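How Does a Robot Know Where Its Hand Is?

Close your eyes and touch your nose. You can do it because your brain keeps track of where your hand is. A robot arm needs software to do the same job.

Each joint in the arm has a sensor that measures how far the joint has turned. The software reads the sensors 500 times a second and works out where the gripper is. A gripper is the robot's hand.

That still doesn't tell the robot where anything else is. For that it needs pictures. At the Harklow workshop, the job is handling computer memory, which comes on thin green circuit boards.

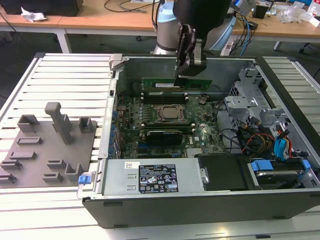
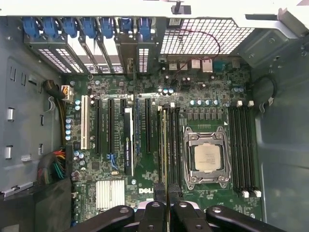
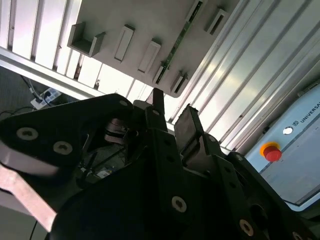 Memory work at Harklow, with the robot's black gripper in all three views.

A program called Zisteo looks at the pictures. To a computer, a picture is a big grid of numbers, one set for each tiny dot. Zisteo was trained on 3,000 pictures that people had labeled by hand: this is a memory slot, this is a cable, this is a fan.

Next comes the planner. It picks a path for the arm that keeps clear of metal edges and wires. If the first path would bump into something, it tries another one.

The last part is the controller. It sends small commands to the motors and checks the sensors after each one. Pushing needs extra care - too much force could crack a board. When the force goes over the limit, the controller tells the arm to stop.

Words to know
Sensor: a part that measures something
Planner: software that chooses a path
Controller: software that tells the motors what to do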